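**Hikness** is a village on the east bank of the river Ara, 15 kilometers from the town of Gronow. It has nearly 200 inhabitants. The village is known for its maple woods and for the small workshops which use this wood since the time of the first sawmill.

The sawmill stood near the bridge and had 54 workers in its best years. After a flood it was moved to Bratside, where the ground is higher.
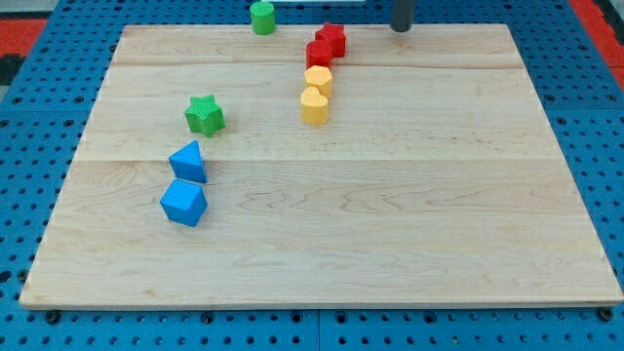

Maple from the Ara valley is pale and hard, and it grows slowly. The trees are cut in November, when there is little sap in them, and the planks dry under a roof for 3 years. Local makers sell kitchen boards, spoons and toys at the market in Gronow. The old mill house is today a school.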